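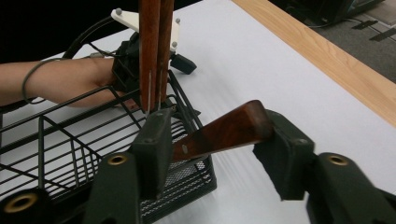 Kids' Corner > Robots > Rules and Safety

Rules for Grippers!
Last updated: November 23, 2024

Quick question. Would you hand a knife to a friend blade first? No way. Handle first, blade away, go slow. Grippers have to follow manners too, and the people holding them do as well.

A gripper is a kind of mechanical hand. Two fingers, they squeeze. Some are on robots, some are held by people. Lots of jobs, same rules.

At the Trellness workshop there are 4 big ones. Florin Gavrilă wrote them on the wall in marker (permanent marker, oops).

Rule 1. Look before you squeeze. What's between the fingers? Nothing? Good. Your thumb? Not good!! Check the gap first, then go. Pads get checked too, both of them, every morning.

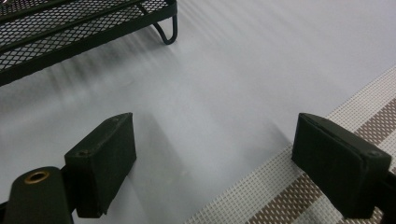 Rule 2. Sharp things by the handle

Forks, knives, anything pointy. The gripper takes the handle, never the blade. In a holder, sharp end goes down. And lift it slow, so it dosen't catch on the wires.

Rule 3. Know where your cables are. Wires can snag, or pull, or trip somebody walking past. Keep walkers out of the work area. If a cable gets tight, stop.

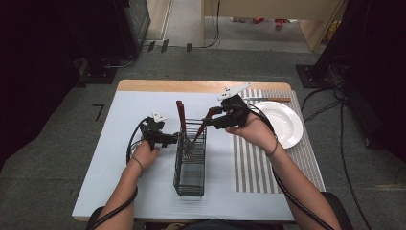 Reading time: 4 min

Two hands working at once is harder then it looks. So there's an extra bit for that. One hand moves, the other one waits, unless you've practiced. Like patting your head and rubbing your tummy. Vasilică Ghiță did about 400 practice tries before her boss let her go at full speed. Lots of dropped spoons.

Rule 4. Clear up between jobs. Old stuff off the table, only the next job's things go on. Less to bump, less to knock over.
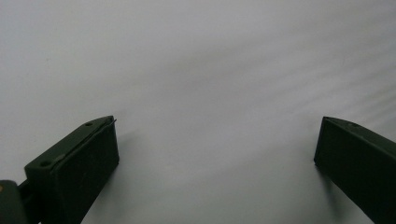 And if something goes wrong? Let go of the job, step back, tell a grown-up. You don't get in trouble for stopping. Real factories have big red stop buttons for just this, and anybody can hit one.

Try it at home: kitchen tongs, a wooden spoon, a cup. Can you do all the rules? No real knives please!

More in Robots
- What is a sensor?
- Wurnwood's robot lawn mower: who goes first, it or the cat?
- Why robots need a stop button
- Color the Vadero robot (print page)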